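Two-handed bottle regrasp: planner keeps flipping the wrist over, losing the object pose

posted in Manipulation > Software
2026-03-15

pastero_nights

Hi all, long post, sorry. I'm running a bimanual humanoid upper body with Hosent as the motion planner and a perception stack I've more or less glued together myself. The job is simple on paper: pick up a bottle that's lying on its side, bring it up in front of the chest, get the other hand on it as well, then turn it so the label faces the head camera. We're using orange bottles with clear caps and the label reader wants them reasonably upright.

The first grasp is fine. I can get a hand round the middle of a bottle nearly every time. It's the bit afterwards that's driving me up the wall. As soon as both hands are on it the pose estimate starts wandering, and then the planner decides the quickest way to the goal is to roll one wrist right over, which it can't do while the other hand is holding on. Then I get a closed-chain violation and everything stops.
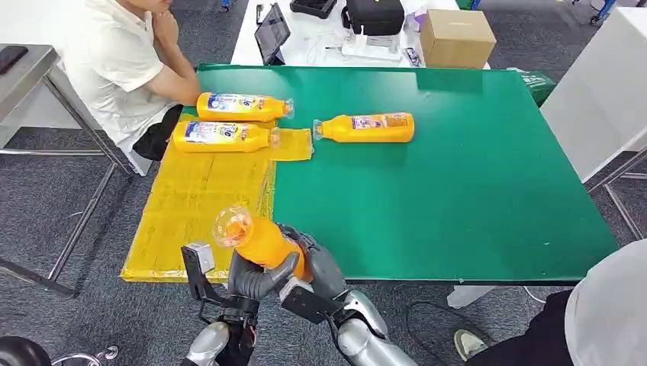

I've tried loosening the orientation tolerance, and that helps a bit, but then the label ends up pointing anywhere. I've also tried giving the planner more time (2000 ms up from the default) and it just finds a longer way of doing the same silly thing. The tracker is running at 29 Hz, depth and colour together, with the mask coming from a segmentation model I trained on our own table. Clear caps are a pain in depth, as you'd expect, and half the label is under fingers by that point.

My log is full of this:

[hosent] goal rejected: chain residual above limit (code 2509)

Is there a proper way to set this up, or do I need to write my own two-arm constraint? I'd rather not!

benell_tinkerer

Had the same error for weeks, so you have my sympathy. I think you've got two separate problems and they're feeding each other.

First one: stop asking the camera where the bottle is once you're holding it. Take the last good pose from just before the first hand closes, attach the bottle to that hand in the planning scene, and from then on get the pose from joint angles. Only let vision nudge it, and only when enough of the bottle is showing. I gate mine on visible mask area and ignore the update completely below the gate. My drift pretty much vanished when I did that.

Second one: the wrist. A bottle is round, so don't give the planner a full orientation goal for the lift. Leave spin about the long axis free, get it upright, then do the label turn as its own step with one hand opening and the other doing the turning. If you ask for the lot in a single plan it will pick whichever inverse kinematics branch it fancies. I also seed the solver with the current joint values and throw out anything that moves the last wrist joint more than 195 degrees in total. Crude, but I've left it in since July and never wanted it back out.

And you don't need your own constraint. Treat one arm as leader, work out the follower's path from the fixed grasp offset, and check the residual yourself before sending it. Print that offset, by the way! Mine was stale from the previous bottle.

rivas_bench

did you turn it off and on again lol

ok slightly more useful, check your hand-eye calibration. if it's out for one arm you get exactly this, fine with one hand and rubbish with two. also what version of hosent, the older ones rounded the tolerance

pastero_nights

Stale offset!! I was caching it per session and not per grasp, so every bottle after the first was using the wrong one. Residual is well under the limit now and code 2509 has stopped showing up. The wrist flip still happens now and then, so I'm splitting the label turn into its own step next. Haven't redone the calibration yet but it's on the list. Will post the leader/follower bit of the config when it's tidy enough to show people.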